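# Vukitz tabletop sim

Simulation half of a two-arm build at the Prokside shared workshop. The real bench is not finished, so grasp scripts are tried in the sim first. This card covers the fruit-and-plate set only.

## Contents

- 483 episodes kept, 391 of them with the mango as target
- table, tray, plate, board and rack as separate meshes
- joint logs in CSV, one file per episode

Episodes are capped at 600 steps. Object positions are re-drawn at each reset; the table is fixed.

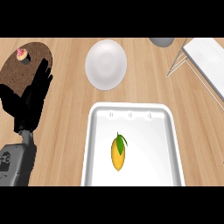 2 min read

The tray is the large white one with the thick rim and three notches along its far inner wall. The mango mesh includes its leaf. Collision for the leaf is switched off, as the fingers snagged on it in the May runs. The cupcake is a distractor and is never a target.

## Known faults

- Renders are letterboxed. Crop the black bars before resizing.
- The hand is flat black with little shading, so finger depth is poor from this view.
- Wrist offset was measured by hand on the workshop arm and may be out.

## Use

Run `reset.py`, then `replay.py` with an episode number. Older Hollis configs will not load.

Last edited December 26, 2018

Related
Irside gripper mount, drawings
Hollis config converter
Prokside bench wiring notes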